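Home child care program, progress report for February

Attendance held steady this month. We had six children enrolled and a waiting list of two. Noreen Paracha covered the early drop-offs, so the doors opened at 7 a.m. every day we were licensed to run.

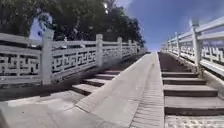 The nap room is finished. Wajid Kiani hung the blackout blinds and we bought three new cots out of the equipment line — the old ones went to the Grollel playgroup. Receipts are attached.

Still to do: first aid renewal for Noreen, and the fence quote. Parent fees for 21 days of care have been invoiced.

Hadiza Ojo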